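I've been baking sourdough since May and I'm now at the stage where I want to talk about it with everyone I meet, so consider this your warning! My starter is called Urusum, and it lives in a jar on the shelf above the kettle and it is doing brilliantly.

I've been meaning to write all this down for a while, mostly for my own sake, so that next time a loaf goes sideways I can look back at what I did when it went well. 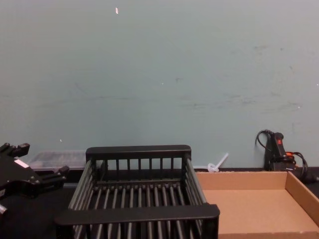
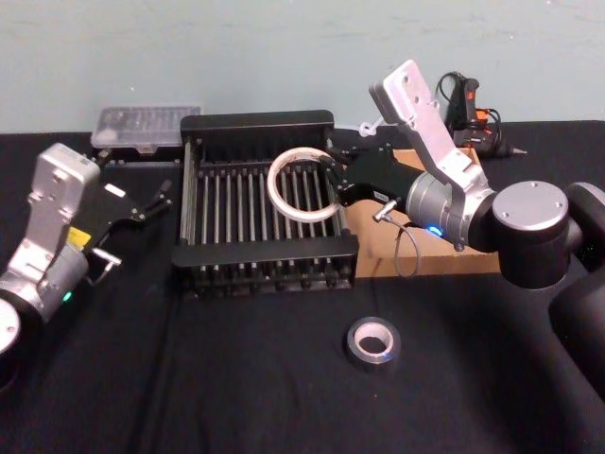 So, the flour. I started on plain supermarket bread flour and it was fine, really fine, no complaints. Then I bought a bag of wholemeal from Beyene, the little mill shop out past the showgrounds, and the starter went berserk. It doubled before lunch and was pushing the lid up by the time I got home. I now feed it half and half, and the smell has gone from nail polish to something like ripe apples. Gorgeous.

My basic loaf has settled down to this:

- 3 parts bread flour to one part wholemeal
- a good spoonful of starter, fed the night before
- water from the tap, a bit warmer than my hand
- salt, added late

I mix it all except the salt, leave it under a tea towel while I have dinner, then squish the salt in with wet fingers. A few folds over the evening, whenever I walk past, and then into the fridge for 16 hours. I tried shorter and the flavour was flat. I tried a full day and a half and got a very sour pancake (I still ate it, toasted, with far too much butter).

The fridge part is what changed everything for me. Cold dough is so much easier to score! Before that I was dragging the blade through something like warm chewing gum and wondering why my loaves had no ear on them. Now I get a proper ridge most of the time, and when it opens up in the oven I make whoever's in the house come and look through the glass door.

I should mention the pot as well. I bake in an old Stosten casserole I found at the op shop, heavy as anything, with one handle that's lost its enamel. Lid on for the first stretch, lid off until the crust is the colour of strong tea. I used to pull them out too pale. Go darker than feels polite — the crust is where all the flavour is.

As for washing up, cold water first. Hot water cooks the flour onto everything and you'll be picking grey glue out of the brush for a week. I soak the bowl straight away, scrape it with an old plastic card, and let it all drip dry overnight. The proving basket never gets washed, just knocked out over the bin and left on the windowsill.

Next on the list is rye. I've got a bag of Okilico dark rye in the cupboard, and I'm told it behaves like wet cement and needs a tin, so I've dug out my nan's old one, which has a dent in the side and a bit of rust in one corner that I need to scrub off. I'm also keen to try a fruit loaf with figs and a bit of orange peel, but the last time I put fruit in a dough I tore it to bits while shaping, so I might wait until my hands are a bit more clever.

If you've got a rye method that works in a cold kitchen, please leave it in the comments. I'm feeding Urusum tonight and hoping to mix the first one in the morning.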